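Wash house talk — notes, second version
(slides in the same order as last time, minus the map of the rail line)

Start without the thank yous. Do them at the end, people are still finding chairs.

Opening
Jenance. Who's been? Hands. Usually a couple of people who drove through on the way to the lake. Small, one street, church too big for it. Everyone looks at the church. Walk past the church, down the lane with the handrail, and you're at the wash house. Roof on posts, open on the stream side, long trough down the middle. That's my subject for the evening.
Used until their grandmothers' time. Then storage, then a bus shelter for a stretch even though the bus stopped up on the street. Then nothing much.
Say how I got onto it: came for the parish registers, got rained on, stood under the roof for an hour. Read the scratches on the stone. Never got to the registers that trip.

What the building is
Keep this short. Trough is in sections, local gray stone, joints sealed with lead. Sloping edge all the way along for kneeling at, then later somebody raised it so you could stand. You can see the line where the new course sits, different color, tooled differently. Raised edge = backs hurting = somebody with influence complained. Like to know who.
Water comes in at the uphill end from the Strebel, which is the stream, also the name of the hill, also the name of half the people in the cemetery. Explain that now or they get lost later. I say "the Strebel" for the water and "Strebel hill" for the hill. Try to stick to it.
Rinse end is uphill, soap end downhill. So place mattered. Where you stood told everyone who you were. Best places at the top. Come back to this.
Stones have grooves cut across the slope so dirty water runs back to the channel and doesn't sit round your knees. Same idea on every kitchen drainer since. 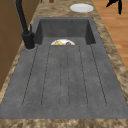
Sink with grooved drainboard, the grooves running toward the basin.

Move on quick. Next slide is the plan.

Plan of the site
Point at: lane, steps, trough, the little spring house behind. Spring house is older than anything. It has the bench with the carved letters.
North is to the left on this plan, sorry, that's how it was drawn.
Door of the spring house faces the hill and not the lane. Odd if you're coming from the village. Not odd if you're coming down from the upper farms with a bucket. The lane is newer than the door.

Gunda
Now the story, they'll be waiting for it if they've read the flyer.
Gunda was a girl, or a widow, or a saint, depends who you ask. All versions: dry summer, cattle dying, she goes up Strebel hill at night and comes down with the water walking behind her. Walking is the word they use. She's told not to look back. She looks back at the spot where the wash house is and the water sits down there and won't go further. So that's why Jenance has a spring and the next village has a well.
Upper farm version has her looking back for her dog. Lower end version, for a man. The church version leaves out the looking back and has a cross in it.
Don't do voices. Did voices last time.
Earliest it's written down is in a schoolteacher's notebook, and the teacher got it from a woman he calls only "the miller's aunt". Before that, nothing. I've looked. Doesn't mean it's young. Does mean I can't stand here and say it's ancient, and the sign at the bottom of the lane that says "ancient legend" should say something a little more careful.
Name shows up on the bench in the spring house. GVNDA with a V. People get very excited by the V. Plenty of stonecutters used a V for a U long after they had any reason to. So the V proves nothing either way. Somebody will ask about it regardless.

The May washing
This is the main part, slow down here.
In May, after the snowmelt is through and the stream runs clear, the winter linen came out all at once. Everything. Sheets, altar cloths, shirts of people who had died since fall. Whole thing took days. Men kept out, or were supposed to be. Food carried down. Singing, a lot of it rude.
First morning: oldest woman goes to the top of the trough before it's light and washes one thing by herself. A cloth, her choice. Then she throws a handful of flour in the water. For Gunda. Then everybody else can start.
Why flour? Ask the room. Get a few answers. Mine: white on the water lets you see how it's running, whether the channel's clear all the way down. Useful AND a gift. Don't push it too hard, it's only a guess.
The cloth from the first wash wasn't dried on the line with the rest. Dried indoors. Kept. One family still has a stack of these, folded, never used for anything. They let me see them and they didn't want pictures taken so there's no slide.
Places at the trough passed mother to daughter. If there was no daughter there was a fight about it. Court book has 11 disputes over washing places. Eleven! More than over land boundaries in the same book. One of them goes on so long that both of the women die and the nieces carry it on.
Read the short one out loud. "She has put her knee where my knee goes." Pause. Always gets a laugh, and then read the fine: it was a whole sheep. Not small.

Edeltraud Tanner
Main source for all of the spoken stuff. Born in the house at the top of the lane. Her mother had the second place from the top, and she'd tell you so before she told you her name.
I recorded her over 2 winters. Kitchen table, tape going, clock that was louder than she was. You'll hear the clock in the clip.
Things from the tapes worth saying:
— children were put in charge of the ducks. Ducks in the rinse water was a disaster.
— you never sang the flour song on any other day. She wouldn't sing it for me until May so I drove back in May.
— soap was made at home up to the war, and afterwards bought, and the bought soap was blamed for the end of everything
— after the washing each house sent down a dish of something and you ate it standing up, plate on the edge of the trough. Then the plates got rinsed at the downhill end, never the top.
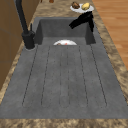 Play the clip here. It's the flour song, one verse. If the sound doesn't work just read the words, they're on the back of this page. DON'T try to sing.
Words, rough translation: sit down, water, sit down by me, I've walked all night, my feet are wet, I'll give you bread when there's bread. That last line, she said her grandmother sang "I'll give you bread if you stay." Small difference but it's a threat or a promise depending how you hear it. I like the older one more.
Edeltraud said the tune was borrowed from a hymn. I've had it checked by someone who knows hymns and she doesn't recognize it. Leave that open.

How it stopped
Pipes. That's most of it. Water came to the houses street by street, the top of the village first because the tank was up there. So the families with the best places at the trough were the first ones to leave it. Then for a while the lower families had the whole trough, could stand wherever they liked, and the tapes are very clear that they went on standing at the bottom. Nobody moved up. I find that the saddest thing in the whole story, say it plainly and go on.
Last full May washing, there's disagreement. Don't give a year. Last time I gave a year I got a letter.
Roof came down partly in a storm. Posts are original, roof is the thrid one at least.

Fosotar
People will want to know what's being done. Fosotar is the project — named for the field next to it, has no meaning that I can find. Set up by the village and the two next door. Three jobs: roof, drain, record what people remember.
Roof is done. Drain is half done, they hit an older drain under it, dry stone, nicely made, and stopped to draw it properly. Right thing to do, though it made a mess of the schedule and of the lane.
Recording: almost 300 short pieces so far. Some are ten seconds of someone saying what the trough smelled like. Those are good. Lye and mint, mostly. Mint grew in the joints.
Booklet printed, 500 copies, on the table by the door. Pay what you want. There's a mistake on the page with the plan (north again).
Should the washing be brought back? Split opinion. They did a small one with the school. Flour and all. Some of the older people came and stood at the back, and some stayed home on purpose. One woman said to me it was like watching somebody wear her mother's coat. She didn't say it angry. Other side of it: the kids know the verse now, and they fight over who gets the top.
My view if they ask. Let the school do it, don't put it on a poster, don't sell tickets. But I don't live there.

What people do now
Bits of it went indoors. This is the part I've been working on since the last talk so it's thinner.
Several kitchens in Jenance still keep the uphill/downhill thing at the sink. One side for clean, one for dirty, and it's always the side nearer the hill that's clean. Ask why and it's "that's how you do it." Check the window, the hill's right there. Two houses facing the other way had it flipped, which is what you'd expect if it's the hill that matters and not left or right.
First fruit of the year is put on a plate by the water for a night. Used to be the edge of the trough. Now wherever the water is in the house. Next day a child gets to eat it. No one I asked tied it to Gunda, except one man who tied everything to Gunda.
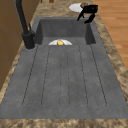 Plate near the front of the basin, a small yellow object resting on it.

Also: you don't leave the tap running and turn your back. Every grandmother everywhere says that. In Jenance they say you don't look back at it. Slightly different. Could be nothing. I'd like ten more of those before I say anything in print.

Comparisons, if there's time
Skip if we're past the half hour.
Wash houses with places by rank are common enough. The handing down mother to daughter, less so. The flour I've found once elsewhere, and it was bran, and it was for the fish.
Stories where the water follows somebody and stops when they look: a lot of those. Springs that stop in an awkward place need a reason. Jenance's spring is in an awkward place, it's at the bottom of a steep lane and everybody had to haul wet sheets back up it. Of course there's a story about whose fault that was.

Ending
Back to the first slide, the trough. Show the scratches now that they know what they're looking at. Short lines near each place, in pairs. Were they tallies? Marks of ownership? Somebody sharpening a knife? Edeltraud ran her hand over the photo of them and said "that's ours" about one pair and wouldn't say how she knew.
Stop there. Lights.

Thank yous: the hall, the parish office for letting me at the court book, Fosotar people, the family with the cloths (no name). Edeltraud's daughter for letting me play the tape.

Questions I always get
Is it open? Yes, all day, no gate. Steps are slick.
Can you drink it? Sign says no. Everyone does.
Was Gunda real? See above. Say "I don't know" and don't go on for ten minutes.
The V. See above.
Parking — by the church, don't use the lane, you won't get back out.
Is the song on the website? Not yet, familly wants to think about it.

Take the adapter for the projector. Take the booklets OUT of the trunk before the talk this time.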